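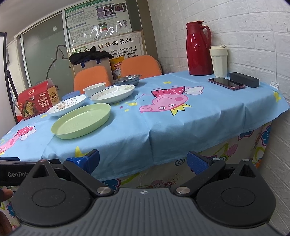 Gremness adds table linen to household textile collection

27 Sep 2021

Tablecloths, napkins, placemats and other table linen will be accepted in the Gremness household textile collection from the next scheduled round, the town's waste contractor, Clokitz, has confirmed. Until now the service has taken only clothing, towels and bed linen. Table linen placed in the bags was pulled out at the sorting line and sent to landfill with the residual stream.

The change follows a trial at the Santoso Road depot, where operators set aside table linen from ordinary loads and graded it by fibre and condition. The trial ran for 19 weeks. Clokitz said most of the woven material met the same grade as bed sheets and could go to the existing buyers without a separate contract. Printed cloths were graded on fibre content alone, as the print did not affect either the cutting of wiping cloth or the shredding of fibre for padding.

Coated cloths remain the difficulty. Vinyl on a knitted or felt backing, usually sold as wipe-clean or oilcloth, cannot be shredded with woven fabric. The coating melts onto the rotor at normal running speed and the line has to be stopped for cleaning. Fully coated cloths are therefore still excluded and should go in the general waste bin. Residents who are unsure can check the underside. If it is felted, or differs in texture from the top, the cloth should be treated as coated. Light water-repellent finishes on polyester are acceptable, provided the fabric still folds flat and the weave can be seen on both sides.

The bags will not change. Each holds the same volume as before and must be tied at the neck. Damp material is rejected at the kerb, since mildew spreads through a baled load within days and the whole bale is then downgraded. Clokitz has asked that tablecloths be folded and placed at the bottom of the bag. Long cloths left bunched at the top tend to unroll on the conveyor and wrap around the feed rollers.

Food staining is allowed. Candle wax is allowed if it has been scraped off. Cloths with paint, adhesive, motor oil or garden chemicals are excluded, as are lace panels with wire edging and anything with sewn-in weights. Clip-on weights should be removed and kept. Table runners with beads or sequins can be included if the trim is cut away first. Cork and rubber placemats are not textile for the purposes of the service and belong in general waste.

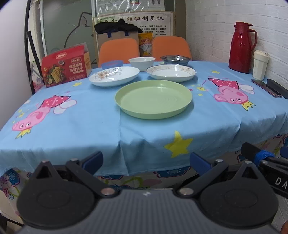
Zulkifli Lau asked through the service's enquiry page whether two cloths of different fabric, stitched together as a top layer and an under-layer, would have to be separated before collection. He was told that they would not if both layers were woven, and that the pair would be graded to the lower-value fibre of the two. Where one layer is coated, the stitching should be cut and only the woven layer placed in the bag.

A similar question has been raised about quilted table protectors, the padded sheets laid under a cloth to guard against heat marks. These generally have a foam or vinyl core and will not be accepted. Cotton-filled protectors can be collected, but the label must be left on so that sorters can confirm the filling.

Sorting will continue by hand at the depot. Clokitz has added a second bench to the line and a near-infrared reader, which identifies the main fibre in a flat piece of fabric but is less dependable on dark blends. Items the reader cannot identify are passed to the bench and assessed by touch and by label. Reusable linen in good condition will be sent to Tikaso, the resale outlet on the depot site, where it will be laundered before sale. Woven material below that standard will be cut for wipers, and the remainder shredded.

Tikaso said it would take tablecloths in any size, along with napkins in matched sets. Single napkins will go to wipers. The outlet does not hold items for donors and does not return them once a bag has been opened.

Collection days are unaffected. Households on the outer rural route, where textile bags are picked up by request, should book through the usual form and need at least 3 kg of material per pickup. Smaller amounts can be left in the drop-off bin inside the depot gate. Bulk material from cafes and function venues is not covered by the household service and is charged at the commercial rate, with a limit of 200 kg per delivery.

A revised sorting guide will be delivered with the next roll of bags. The acceptance rules will be reviewed in January, when results from the first full-scale rounds are available. Clokitz said coated cloths would be considered again at that point if a processor able to separate the backing had been found.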